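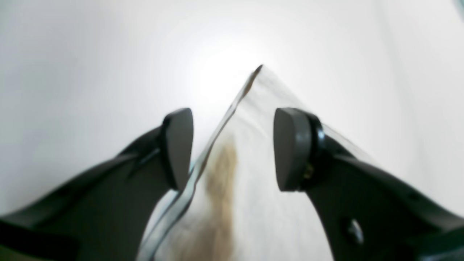

Häufige Fragen zur Robotik-AG
Stand: 16. Juni 2026

Wer kann mitmachen?
Alle ab Klasse 8. Vorkenntnisse egal. Wer schon mal was gelötet hat, gut, wer nicht, auch gut. Anmeldung übers Sekretariat oder einfach vorbeikommen.

Was macht ihr dieses Halbjahr?
Stoff greifen und falten. Tücher, Lappen, später evtl. T-Shirts. Zwei Finger am Greifer, eine kleine Kamera direkt dran, Rest ist Software. Klingt langweilig, ist es nicht. Ein heller Stoff auf hellem Tisch, da sucht man die Kante ewig. Flecken im Tuch helfen der Erkennung übrigens manchmal, manchmal bringen sie alles durcheinander. Also nicht extra waschen.

Wie viele Plätze gibt es?
14. Danach Warteliste, die wird im Januar neu gemacht.

Muss ich programmieren können?
Nein. Python lernt man nebenbei. Wir haben ein Skript von Szewczyk als Grundlage, das ist nicht schön aber kommentiert. Bitte Kopie anlegen und nicht direkt drin rumschreiben!! Ist schon zweimal passiert.

Welche Teile benutzt ihr?
Steuerung Zodon, Kamerasoftware Vidico. Fingerkappen wechseln wir selber, Ersatz liegt in der Schublade. Schrauben an den Greiferarmen bitte nur handfest, nicht anknallen.

Darf ich den Arm alleine fahren?
Erst nach der Einweisung, und immer zu zweit. Einer am Rechner, einer am Not-Aus. Vor dem Start Kabel anschauen und Finger weg vom Tisch (eure, nicht die vom Greifer). Tempo bleibt am Anfang auf niedrigster Stufe, auch wenns nervt. 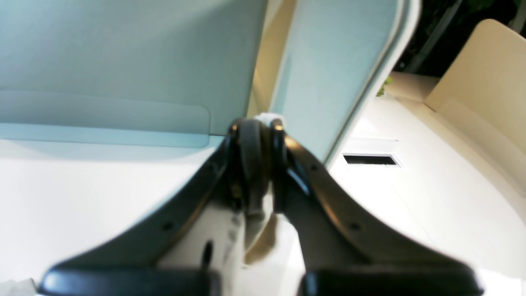 Beim Aufbau außerdem drauf achten, dass der Arm nach allen Seiten frei schwenken kann. Jacken und Taschen kommen ans Fenster. Wenn irgendwas schleift oder ruckelt: anhalten, Bescheid sagen, nicht weiterprobieren.

Was passiert mit den Aufnahmen?
Liegen auf dem AG-Rechner, im Ordner mit dem Datum. Bis zum Wettbewerb wollen wir 1.000 brauchbare Durchläufe haben, gezählt sind bisher 1.296, aber da ist viel Ausschuss dabei. Aussortieren ist Handarbeit, wer Zeit hat, gerne melden.

Welcher Wettbewerb?
Domport-Cup, Kategorie Weiche Objekte. Ein Tuch liegt irgendwie auf dem Tisch, der Arm muss es in der vorgegebenen Zeit einmal in der Mitte falten. Kanten müssen nicht perfekt liegen, es gibt Punkte nach Abstand. Genaue Regeln hängen an der Tür, neue Fasung kommt noch.

Kostet das was?
55 Euro im Jahr, für Material und Fahrt zum Cup. Wenn das schwierig ist, kurz melden, findet sich was.

Kann ich eigene Stoffe mitbringen?
Ja bitte. Am liebsten dünn und einfarbig, so Geschirrtuch-Größe. Kein Fleece, da verhakt sich alles. Namen draufschreiben wenn ihr es wiederhaben wolt.

Ich hab nur alle zwei Wochen Zeit, geht das?
Geht. Tragt euch halt in den Plan ein, damit beim Arm immer zwei da sind.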